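Looking after a hand-held gripper in a working kitchen

Tips page 6, revised Apr 14, 2026

These notes cover the two-finger hand-held gripper as we use it in kitchens: angled black finger frames, blue textured pads on the inner faces, bolts at the upper joints. They assume you already have the tool assembled and know how to open and close it. Most faults reported to us come from grease, flour or a bolt that has worked slack, and all of these can be put right on the spot.

Before you start

Wipe down the worktop you are going to use and keep a clear patch for the tool to rest on when it is out of your hand. Lay it on its side with the fingers open. Resting it on the pads for any length of time leaves a flat spot in the texture, and the flat spot is where round handles start to slip.

Check the bolts with the correct driver. Hold the frame still with your free hand and turn until the bolt just stops, then no further. Remo Hollenstein, who maintains the tools at Wendby, marks each head with a line of paint pen that runs on to the frame. If the two halves of the line no longer meet, the bolt has moved.

Close the fingers slowly on a sheet of kitchen paper. Pull the paper upwards, then sideways. It should drag evenly along the whole width of the pads. If it comes free at one corner, the frames are out of line and need setting again as described under Alignment.

Cleaning the pads

Warm water, a drop of washing-up liquid and an old toothbrush. Brush along the texture first and across it second. Rinse with a damp cloth, never under the tap, and dry with a lint-free cloth. Do not use white spirit, oven cleaner or anything with bleach in it. Surgical spirit is acceptable on the frames but hardens the pads.

Oil is the main enemy. A film too thin to see will halve the grip on a smooth plastic handle. If you have touched an oil bottle or the rim of a pan, clean the pads before going back to utensils. Starch from rice is less of a problem when fresh, but it dries hard in the grooves and then has to be soaked off with a wet cloth laid over the pad for 5 minutes.
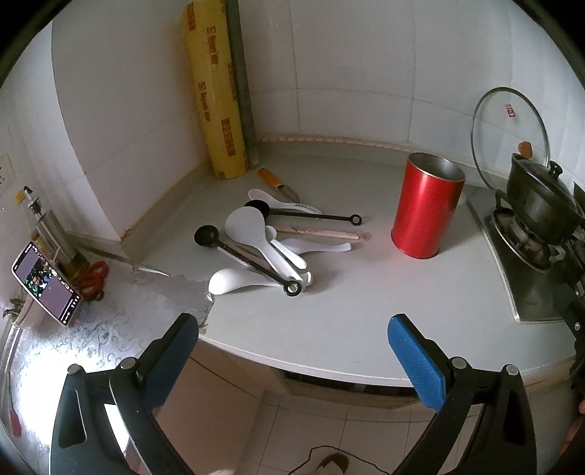 Pads facing across the open gap, with rice paddles, measuring spoons and chopsticks on the worktop beyond.

Flat plastic paddles are best taken by the handle, with the pads square to the broad side. Thin measuring-spoon handles want a slower close. Chopsticks under a pile should be left until the pieces on top have been moved – pulling them out drags everything else along the counter. Utility knives are put away by hand, blade retracted, and are not a gripper job. The same goes for scissors left open.

Keep the pads off a hot pan and its lid. The adhesive behind them softens well before the pad itself shows any mark.

Alignment

Slacken both upper joints by a quarter turn. Close the fingers on a straight, flat piece of stock (an offcut of hardboard will do) and hold them closed. Nip up the left joint, then the right, then go back to the left. Release, remove the stock and repeat the paper test. If it fails twice in a row, look for grit behind one of the pads before touching the bolts again.

Replacing a pad

Change pads as a pair, even when only one looks worn. Lift a corner with a plastic scraper and peel towards the joint. Remove the old adhesive with surgical spirit and let the frame dry completely. Line the new pad up with the outer edge first, press from the middle outwards, and leave the fingers clamped on a folded tea towel overnight.

Anderson Trindade's pair at Prorkbridge was changed at 516 hours, and by then the texture had gone from the lower third. We now change ours in October whatever the reading, and sooner if the paper test fails after cleaning.

Cables and storage

Any cable on the floor should run along the foot of the cabinets, out of the way of your feet. Store the tool with the fingers slightly open, in a dry drawer, away from cutlery. A strip of clean card between the pads keeps dust off.

Corrections to this page go to Maiara Holanda. Spare pads and bolts are kept at Nastusby, shelf 2.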